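Everyday Materials, Unit 4: Plastics in the Home
Course handout for the evening group, Gredbridge

Welcome back! Last time we dealt with glass and clay, which people have been making for thousands of years. Tonight we move on to the newcomer, and I think it's the most interesting material on the whole course. Bring something plastic from your kitchen if you can — anything will do, as long as it's clean.

What a plastic is

All plastics are made of very long molecules called polymers. Think of a bowl of cooked spaghetti. The strands slide past each other when the bowl is warm, and stick when it cools. Plastics that behave like this, softening each time you heat them, are called thermoplastics. The other family, the thermosets, have strands that are tied together by cross-links. Heat a thermoset and it won't melt, it will only char. Old-fashioned light switches and many saucepan handles belong to this second group.

PET and the drinks bottle

PET (polyethylene terephthalate, but you needn't learn to spell it) is a thermoplastic, and it's the one most of us handle every day. It is light, tough and clear, and it takes colour beautifully. It also holds gas quite well, so it suits fizzy drinks.

A bottle starts life as a preform, a thick little tube that looks like a test tube with a screw thread at the top. The preform is warmed, stretched with a rod and blown out with air against a cold mould. I love this bit! The stretching pulls the long molecules into line, and the thin wall that results is far stronger than you'd expect. The neck is not stretched at all, so it stays thick and stiff. Squeeze any bottle at the shoulder and then at the neck and you'll feel the difference straight away. 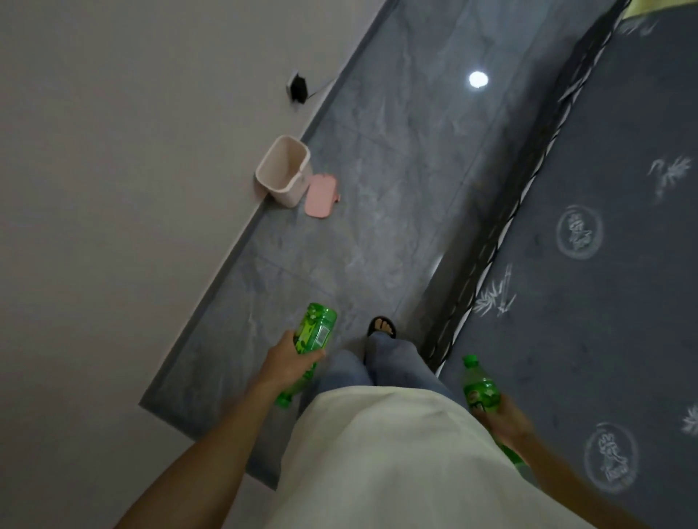

Fig. 3. Green plastic soda bottles, one larger than the other.

Colour matters more than you might think once a bottle is thrown away. Clear PET can be turned into nearly anything, but green can only become green or something darker, so it often ends up as fibre for carpets and fleece. Caps are normally a different plastic, polypropylene or polyethylene, and both of these float in water while PET sinks. Sorting plants use this to part the flakes — such a simple trick, and it works on a huge scale.

To try at home

Cut a square from the side of an empty bottle and another from the neck (mind your fingers, the neck is hard work). Leave both in hot tap water for 14 minutes, then compare them. Write down any change in shape. Drop the cap in as well and see where it settles.

Reading for next time

Course reader, pages 74 to 88. Skip the box on dyes unless you're keen. The Prilton room is ours again from 6.30, and we'll be starting on rubber.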